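Welcome back to the Nollska kitchen pages! November has been all about small tidy-ups, and I do love a yellow tablecloth on a grey afternoon, so the chopsticks were sorted at the table this time, with plenty of chatter along the way.
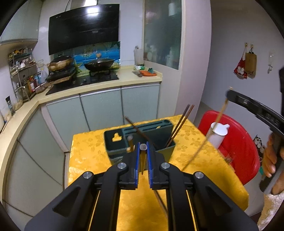

Issue 26

Chopsticks and the dark green holder, with its handy slots, out on the damask cloth. I'm terribly fond of those woven flowers, and of the blue sea and palms on the tiles behind the cooker (they cheer me up every single time I put a pan on).

More from Emer's cupboards next time, once Adi Subramaniam has sent hers over.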